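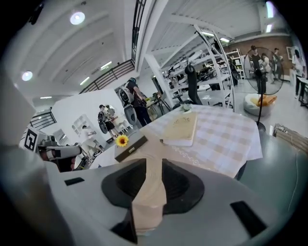 March, bench notes, Lornura notebooks, batch 2

Started 8:40. Picked up where the last entry stopped, with the text blocks sewn and sitting under boards. Goal for today was to get the spines glued and lined, sand the head and tail edges, and make cases for as many as the board stock would cover.

Paste first. Mixed wheat paste the same way as batch one, one part flour to five of water by volume, cooked on the small ring until it went glassy, then pushed through the sieve twice. Came out a little thick. Thinned half of it for the linings and kept the rest as it was for the corners. The ring is still running hot on its lowest setting and the bottom caught slightly. I left the caught part in the pan and didn't scrape. Whoever uses that pan next, soak it overnight, the steel wool takes the coating off.

Spines. The first coat was straight PVA, worked in with the stiff brush, and then left until tacky. Jogged each block square on the head before the glue went on. Two of them wanted to lean and I had to redo the jogging with a card against the fore edge. The lean comes from the sewing: the kettle stitch was pulled tighter at the tail than at the head, and I can see it in the swell. For the next batch, pull parallel to the spine and stop when the thread lies flat. I wrote the same thing after batch one and evidently didn't read it.

Lining is mull, then a strip of the Skistier kraft, grain running head to tail. Cut the first strip with the grain the wrong way and it cockled as soon as the paste touched it. Peeled it off and started over. The Skistier roll has no arrow on it and the curl is misleading from being stored tight, so test with a damp corner before cutting. I have penciled a grain arrow on the inside of the core.

10:30. Blocks into the Tennant press between waxed boards. The screw on the Tennant needs attention. It goes down smoothly for most of the travel and then grabs, and the platen tips toward the back when it does. I packed the back with an offcut of millboard and it closed level. That's a patch. The proper fix is to take the screw out, clean the thread and regrease it, which is a morning's work and needs somebody to hold the platen.

Cases while the glue dried. Boards cut from the Kirach gray board, which is denser than what we had before and blunts a blade quickly. Changed blades more often than I wanted to. Cutting in several light passes gives a clean wall. Leaning on the knife gives a beveled wall and a sore wrist. Squares are 3 mm at head, tail and fore edge, same as batch one.

Cover cloth is the plain one. I tried a piece of the printed paper as a cover on one book and it scuffed at the corners just from being handled on the bench. It could be sealed with methyl cellulose and then wax, but I'm not convinced the surface would stay nice, and it adds a day. Cloth for the rest of this batch. The printed paper can go inside as endpapers, where it looks better anyway.

Corners. Trimmed at one and a half board thicknesses from the corner. On the Kirach board that leaves a small tuck that needs pinching in firmly with the bone folder before the second side comes over. If the tuck is skipped, a thread of gray shows at the very tip. Found that on the first case, lifted the cloth and did it again while the paste was still open.

12:50. Lunch, then blocks out of the press. All flat. The redone lining has a faint ridge where the first strip left some fiber behind. It won't show once cased in, but I can feel it and would not sell that one as a first. Marked the flyleaf lightly in pencil.

Sanding. Clamped each block between scrap boards with the edge just proud, and used a flat block with the paper wrapped tight. 400 to take down the knife marks, then 800 to finish. Always in one direction, from the spine toward the fore edge. Going back and forth rolls the fibers and the edge goes fuzzy, then it grabs color unevenly if it gets stained later. The 400 does nearly all of the work. The 800 makes a difference to the hand and very little to the eye, and if we were short of time I would drop it on the plain books and keep it for the ones getting a colored edge.

Wear a mask for this. The dust is very fine and the fan only moves it to the other bench.

The fat block, the one with 216 pages, gave the most trouble. It is thick enough to compress a lot in the clamp and then open again when released, so an edge that is flat when clamped ends up slightly hollow. Sanded it with less pressure on the clamp and smaller strokes and that got it close. A thicker book probably wants to be trimmed in the plough after lining and not sanded at all. Worth a trial on one of the dummy blocks before we promise anyone that page count again.

Casing in. Waste sheet inside the endpaper, paste from the center outward, pull the waste sheet, board down, no peeking. Turned the book over and did the other side. Joints set with the bone folder through a scrap of silicone paper. The thick paste was too wet for endpapers and I could feel them starting to stretch, so I switched to a mix of paste and PVA, half and half, for the remaining books. Much calmer. It still slides enough to line up the squares.

One case came out a hair tight across the spine. The book opens, but the joint has to be coaxed. I measured the spine before lining and forgot to add for the mull and kraft. Measure after lining. Adding that to the sheet on the wall.

4:15. Everything back in the Tennant, packed at the back again, with blotters inside the covers. Change the blotters before locking up and again first thing, and leave the books in until they no longer feel cool against the cheek.

Stock and things to do:

Kirach board is down to offcuts and one full sheet. Order more, and ask for it cut to half sheets so it fits the rack.
Blades low.
Skistier kraft is fine for a long while.
Screw on the press, as noted.
Sieve has a hole starting near the rim.
Try the printed endpapers with the grain checked first.
Dummy block for the plough trial is on the top shelf, wrapped in brown paper – please don't use it for blade testing.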